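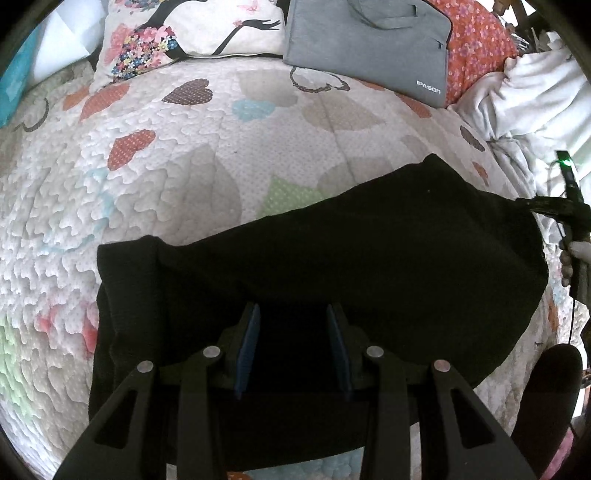

The course had cost her sister 2000 dollars and it came with a certificate, so naturally her sister believed in it. It was called the Trilari Method. According to Trilari, a person who folded her clothes correctly would sleep better, argue less and arrive in strange cities with nothing creased.

"Smooth it first," said her sister, on the phone. "With your palms. Are you using your palms?"

"I'm using my palms."

She was using one palm. The other hand had the phone in it. The black thing lay across the hearts on the quilt, looking the way it always looked, which was black.

"You're supposed to thank it."

"For what?"

"For keeping you warm."

She thought about the bus shelter in Bloxham in December, and the wind coming up off the river, and how she had stood there inside this very garment with her teeth going. Warm was a stretch. She told her sister she had thanked it.

The train to Kalside left at 11 and she did not expect to be on it. She had a ticket, she had an interview, she had a letter from a company named Flusura that used the word "journey" four times without mentioning the salary. In her experience a company that talked that way was either going under or had never been above. But the rent was real enough, and she had said she would go.

"Now the long fold," said her sister. "Away from the heart."

"My heart?"

"Yours, yes. Whose would it be?"

She folded it away from her heart. It slid back. She folded it again and held it down with her forearm, like somebody trying to keep a dog in a bath, and it stayed folded for as long as the forearm was there.

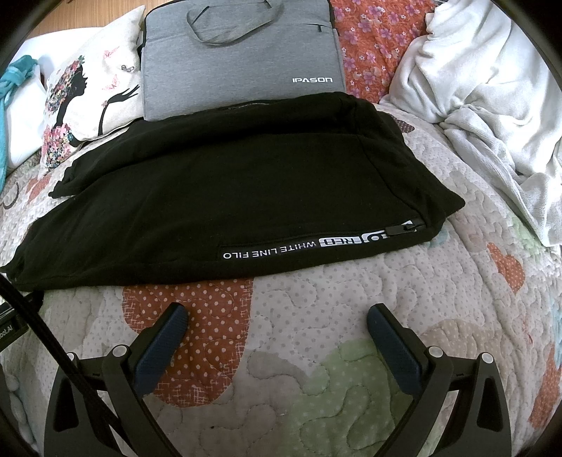
"How does it look?" her sister asked.

"Like a sweater somebody sat on."

"That's resistance. They cover that in module 2."

"What do they say about it?"

"That you should do module 3."

She laughed, and her sister laughed too, a bit late. There were 13 modules. She had seen the list stuck to her sister's refrigerator, with a neat check mark beside every one, and under it the same unpaid gas bill that had been there since the fall. Her sister did seem to be sleeping better. She would give the method that much, though her sister had also quit coffee.

"You'll like Kalside," her sister said.

"You've never been to Kalside."

"I have a feeling about it."

"Is the feeling included, or was that extra?"

There was a silence on the line, and she was sorry, or sorry enough. She sat down on the edge of the bed and felt the whole arrangement tip toward her.

"Okay," she said. "What comes after the long fold?"

"Thirds," said her sister. "And breathe out when you do it."

She breathed out, loudly, into the phone, so that it would count.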